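# 待機動作に関する所見

2018年2月19日、Grundholm財団の委嘱により、Hosari研究所が提出した布類把持の研究成果について検証を終えたので、以下のとおり報告する。検証はVlasta Hrnčiarが単独で行い、研究所側は全記録の閲覧と実機への立ち会いを認めた。

対象となった研究は、人が手持ちの把持具を用いて衣類を扱い、その記録から機械の動作を学習させるものである。採取作業は次のように行われる。
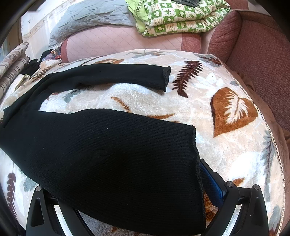
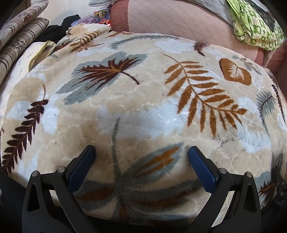

研究所はこの方法により3,000件の実演を集めた。実演はLisachの町に住む3人の提供者が、それぞれの自宅で行ったものである。提供者の氏名は契約により伏せられており、本報告でも記録上の呼称に従って第一提供者、第二提供者、第三提供者とする。学習を経た腕は研究所内でMikušと呼ばれている。由来を尋ねたところ、最初に制御盤を組んだ技師が箱にそう書いていたからだという説明があり、その技師はすでに退職していた。

## 一 成果の確認

研究所の申告した成功率は89パーセントである。厚手の毛布の上に置かれた編地の衣類を、毛布を引き込まずに持ち上げ、隣の台に移すことができれば成功とする。持ち上げた衣類が指から滑り落ちた場合、毛布が一緒に持ち上がった場合、衣類の端を床に引きずった場合は失敗となる。

本職はこの基準を妥当と認める。毛布と編地はいずれも柔らかく、互いの境目が指先の当たりだけでは判別しにくい。従来の方法では、指を深く入れると毛布まで挟み、浅く入れると編地の表だけをつまんで落とす。研究所の方法がこの困難を相当程度まで解消したことは、立ち会いの初日に理解できた。

再試験は研究所の地階にある試験室で行った。衣類は研究所の用意したものに加え、本職が持参したカーディガンと襟巻を使用した。襟巻は房がついており、技師の一人は房のあるものは学習に含まれていないと述べたが、除外の理由とは認めず、そのまま試験に供した。Mikušは襟巻を持ち上げ、房を一本も床につけずに移した。技師は記録用紙に何かを書き、それから消した。

再試験の結果は申告と一致した。この点について付け加えることはない。

## 二 待機動作の発見

立ち会いを続けるうちに、本職は申告書に記載のない動作があることに気づいた。

Mikušは衣類の上まで来ると、指を開いたまま止まる。止まる高さは一定しないが、常に布に近い。そこで何もせず、しばらくしてから降りて編地の縁を挟む。止まっている間、腕の関節には保持のための電流しか流れておらず、計算機の側にも処理の滞りを示す記録はない。腕は止まるべくして止まっており、研究所の用語ではこれを待機動作という。

用語がある以上、研究所はこの動作を知っていたことになる。申告書に記載しなかった理由を主任技師に書面で照会したところ、次の回答を得た。

「待機動作は成功率に影響を与えません。所要時間は申告の対象外であるため、記載を要しないものと判断しました。なお次期の改良において除去を予定しています」

回答は規程に照らして正しい。ただし、影響を与えないと述べる根拠が示されていなかったため、本職は除去した場合の試験を求めた。研究所は求めに応じ、学習に用いた実演から停止の区間を切り落とし、改めて学習をやり直した腕を用意した。

腕そのものは同じ機体であり、入れ替わったのは中身だけである。それでも試験室の者は、この日のMikušを「速いほう」と呼んでいた。

速いほうは、衣類の上に来るとそのまま降りて挟んだ。成功率は89パーセントで、元の腕と変わらなかった。主任技師の回答は根拠を得たことになり、検証としてはここで終えてもよかった。

## 三 由来の調査

本職が調査を続けたのは、委嘱書の末尾に「成果の由来につき疑義のないことを確かめること」という一文があったためである。この一文は財団の定型文であり、過去の検証では出資元と計算機の使用時間を確かめる程度に読まれてきた。広く読むことについて事前に財団の了解を求めるべきであったと今は考えるが、当時は求めなかった。

実演の記録は研究所の保管室で閲覧した。記録には把持具についたカメラの映像と指の開き幅が含まれ、音声は採取の時点で落とされている。映像に人の顔は入らず、提供者の手もほとんど見えない。見えるのは主に2本の指とその先の布で、あとは周りの家具や小物である。

第一提供者の実演に停止はなかった。手際がよく、一件ごとの長さもそろっており、技師たちの評価が最も高い。第二提供者の実演にはやり直しが多いが、これも停止とは異なる。把持具が布から離れ、別の角度から入り直しているのが映像で分かる。

停止は第三提供者の実演に集中していた。

第三提供者は衣類の上に把持具を運ぶと、指を開いて止める。手はよく安定しており、迷っている様子とは思われない。それから静かに降り、縁を挟む。初めの頃の実演から終わりの頃の実演まで変わりがなく、作業に慣れるにつれて短くなることもなかった。整理担当の職員によれば、採取期間の途中で一度、停止を省くよう書面で依頼したことがあるという。書面の控えは保管されていた。依頼の後の実演でも、第三提供者は止まっていた。

依頼に従わなかった提供者を契約から外さなかったのはなぜかと尋ねると、職員は、この人の実演は失敗がなかったのですと答えた。そして、答えてから少し考え、自分が数えたわけではありませんがと言い添えた。

学習の過程で、第三提供者の癖だけが残った経緯については、研究所にも確かな説明がない。主任技師の見解では、停止の間にカメラが布の縁を長く捉えるため、把持の直前の映像として学習に強く寄与した可能性がある。別の技師は、単に第三提供者の記録が長いからだと言う。両者は本職の前で短く議論し、結論を出さずに昼食に出た。

## 四 Lisachにおける面談

第三提供者との面談は、研究所を通じて申し入れ、先方の承諾を得て行った。契約には検証への協力を求める条項があるが、自宅への訪問までは定めていない。訪問となったのは先方の希望による。

Lisachは川に沿った町で、駅前に種苗店と薬局が並び、その先は坂になる。本職が着いた時刻には薬局の前を除いて雪が残っていた。第三提供者の家は坂の途中にあった。年齢と職業は契約により記さない。

応接は丁寧であった。茶と、罌粟の実を挟んだ菓子が出た。検証者が提供者から飲食の提供を受けることの可否については財団の規程に定めがなく、本職は茶のみをいただいた。菓子は帰りに紙に包んで渡され、断ることができなかったため、ここに記録しておく。

本職は、衣類の上で把持具を止めておられるが、どのような意図によるものかと質問した。

第三提供者は、止めているでしょうか、と聞き返した。

本職は持参した記録の写しを見せた。第三提供者は眼鏡を取り替えて画面を見、しばらくして、ああ、これは見ているんです、と言った。

何を見ておられるのかと重ねて質問した。以下は本職の筆記による。

「下に誰かいないか、見ているんです。うちでは長いこと、服の下には誰かいましたから。母がそうでした。晩年は寒がって、毛布をかけてもまだ寒いと言って、手近なものを何でも上にかけるんです。父の上着でも、洗って畳む前のセーターでも。小さくなっていましたから、上から見たのでは、服が置いてあるだけか、母が寝ているのか、分からないんです。服を取ろうとして母を起こしてしまうと、あの人は一日機嫌が悪かった。それで、取る前に見るようになりました。息をしていれば、布が動きますから」

母堂が亡くなったのはいつかという質問は、検証の範囲を超えるため行わなかった。第三提供者のほうから、八月でした、もう何年も前の、と述べた。

「もういないのは分かっているんです。この道具を渡されて、服を取ってくださいと言われて、取りました。止めるなというお手紙もいただきました。あの日は気をつけてやったつもりでした。止めていましたか」

止めておられました、と本職は答えた。

第三提供者は画面をもう一度見て、手紙をくれた方には申し訳ないことをしましたと言った。

本職はMikušの動作を収めた映像も持参していた。提供者に成果の映像を見せることについては、主任技師から口頭で許可を得ていたが、見せるべきかどうかは家に着くまで決めていなかった。質問が済み、筆記の確認も終わったところで、ご覧になりますかと尋ねた。

映像の中で、Mikušは衣類の上に来て、指を開いて止まり、それから降りた。第三提供者は最後まで見て、もう一度と言い、二度目は腕が止まったところで自分も息を詰めていた。動き出すと、詰めていた息を吐いた。

「この機械は、何を待っているか知っているんですか」

知らないはずです、と本職は答えた。学習には映像と指の幅しか使われておらず、意図に当たるものは記録されていない。布が動いた例も実演の中にはないので、仮に布が動いたとき腕がどうするかは、研究所にも分からない。

第三提供者はうなずき、茶を注ぎ足した。その後は坂の凍結と、鉄道の時刻改正の話になった。

## 五 追加試験

前項の面談で本職が述べたことのうち、「研究所にも分からない」とした部分は、試験によって確かめることができる。本職は研究所に戻り、追加試験を申し入れた。

主任技師は難色を示した。布が動く条件は申告の範囲になく、結果がどうであれ成果の評価に関わらないという理由である。理由は正当であるため、本職は申し入れを依頼に改めた。依頼であれば断ることができる。主任技師は一晩おいて、試験室の使用を認めた。

装置は技師たちが作った。ゴムの袋を毛布の下に入れ、細い管で空気を出し入れする。膨らむ量と速さは、眠っている大人の呼吸に合わせたと説明があった。合わせるために、技師の一人が長椅子に横になり、もう一人が胸の上に定規を立てて測ったそうである。測られた技師は途中で本当に眠ってしまい、おかげで数値がよくなったと聞いた。

毛布の上に編地のセーターを置き、袋を動かした。

速いほうのMikušは、来て、降り、挟んで持ち上げた。布が動いていることは把持を妨げず、セーターは隣の台に移された。規定の基準では成功である。

続いて、停止の区間を残した腕で行った。Mikušは衣類の上に来て、指を開いて止まった。布は膨らみ、沈んだ。Mikušは止まったままでいた。通常であれば降りるはずの時間を過ぎても降りず、技師が計算機の画面を確かめたが、異常はなかった。布が沈むと指先がわずかに下がり、膨らむとまたもとの高さへ戻る。

主任技師が、袋を止めてみろと言った。空気の弁が閉じられ、布は動かなくなった。Mikušはなおしばらく止まり、それから降りて、セーターの縁を挟み、持ち上げた。

試験は条件を変えて繰り返された。詳細は研究所の記録に譲る。袋が動いている間に腕が降りた場合もあり、袋を入れない場合にも長く止まることがあった。主任技師は、距離の推定が布の動きで揺れるため、降下に入る条件が満たされにくいのだと説明した。説明は図を伴い、筋が通っており、本職はこれを覆す材料を持たない。速いほうが影響を受けないのも、停止の状態そのものを学んでいないためとして同じ図で説明できる。

試験室を出る際、装置を作った技師が弁をもう一度開け、毛布の下の袋が膨らむのを見ていた。主任技師は消灯してよいかと尋ね、技師はあと少しと答えた。

## 六 所見

成果の由来につき、疑義はない。実演は契約に従って採取され、記録に改変はなく、再試験の成功率は申告と一致する。

待機動作は第三提供者の実演に由来するものと認める。その動作が提供者においてどのような意味を持っていたかは面談によって明らかになったが、腕において同じ意味を持つと認める根拠はない。追加試験の結果は、主任技師の説明によって足りる。

待機動作の除去は、研究所の裁量に属する。成功率は変わらず、所要時間は短くなる。本職は除去に反対する技術上の理由を挙げることができない。

その上で、次の事項を求める。除去を行う前の腕の中身を、廃棄せず保管すること。申告書に待機動作の項を設け、その有無を明記すること。家庭で使用する機器に本成果を応用する場合、どちらを用いたかを購入者が知ることのできる形で示すこと。最後の事項は財団の従来の方針にないものであり、採否は財団の判断に委ねる。

なお、第三提供者から後日、研究所宛てに葉書が届いた。写しの提供を受けたので添付する。文面は短く、停止を省くようにという依頼に応じられなかったことの詫びと、実演をやり直す必要があればいつでも伺うという申し出が書かれている。

主任技師は返信の文案について本職の意見を求めた。検証者が意見を述べる立場にないことを伝えたところ、それは承知しているが一応読んでほしいとのことで、文案を受け取った。文案には、やり直しの必要はないこと、記録はすべて保管されることが記されていた。後段は本所見の提出より前に書かれたもので、主任技師がどの時点で保管を決めたのかは聞いていない。

本職は文案を読み、宛名の綴りの誤りを一か所指摘して返却した。

## 七 付記

持参した襟巻は試験室に置き忘れたままとなっていたが、二度目の訪問の際に返却を受けた。返却にあたり、技師がこれをMikušに取らせてもよいかと尋ねたので、許可した。台の上には毛布が敷いてあり、襟巻はその中ほどにあった。中身はどちらのほうかと尋ねると、遅いほうですと返事があった。

Mikušは襟巻の上に来て、指を開き、止まった。試験室には本職のほかに技師が残っていたが、止まっている間は誰も話さなかった。やがて腕は降り、襟巻を挟んで、本職の側の台に置いた。

列車の時刻が迫っていたため、受領書への署名は郵送で行うこととした。

Vlasta Hrnčiar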